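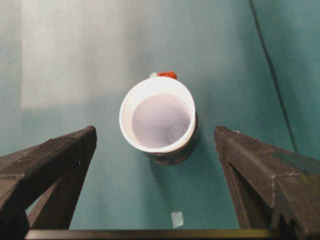 What is Dalleline? It is a puzzle game for handheld consoles in which the player reroutes trams through a town whose residents would prefer to walk.

Games > Puzzle > Dalleline
June 4, 2023 - by Perla Ayala
Reading time: 2 minutes

Dalleline was designed by Isauro Villaseñor and published by Bukbridge, a firm previously known for tile-matching games and one regrettable golf title. The player lays track, sets signals and tries to keep passengers from giving up and going home, an outcome the game records with a small sigh.

Gameplay

There are 139 levels, most of them solvable. Level 88 shipped with a missing junction and was admired for its difficulty until a patch supplied it. A multiplayer mode allows up to 2 players to share a depot, although they can't share a signal box.

Music

The score is by Bheki Sibiya and is played largely on harmonium. It speeds up when a tram is late, so many players have only heard the fast version.

Release

A boxed edition of 975 copies came out in January with a cloth route map and a conductor's whistle. The map shows the town of Escobedo as it appeared in an early build - two of its stations aren't in the finished game. Buyers who wrote to complain were sent a second whistle.

A sequel, Ralen, replaces the trams with canal boats. Reviewer Gumaro Trujillo called it "the same game, slower", a line Bukbridge later printed on the box.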